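The buyer for Minden's tableware range works from a bench in the back of the warehouse, and prefers to discuss glaze before price. The June order from Prastier came to 132 pieces, bowls and plates only.

"I check the rim first," she says. "A dark line shows every wobble in the hand of whoever banded it. If the line thickens, the piece goes to seconds."

Of this order, 11 went to seconds.

### On matching

She doesn't insist on identical decoration within a setting. Fluting on a bowl and brushwork on a plate will sit together, in her view, provided the rim colour agrees.

"Grey strokes running out to the edge, a thin dark line to finish. You don't need more than that on white."

Glossy interiors are judged under the overhead lights. "The reflection should bend cleanly. A ripple means the glaze has pooled." 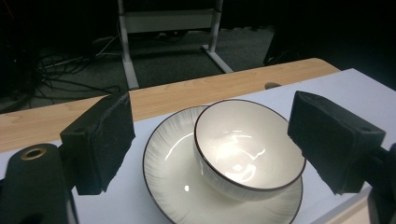

### On storage

Plates are stacked no more than 20 high, with felt between. Bowls are nested in fours.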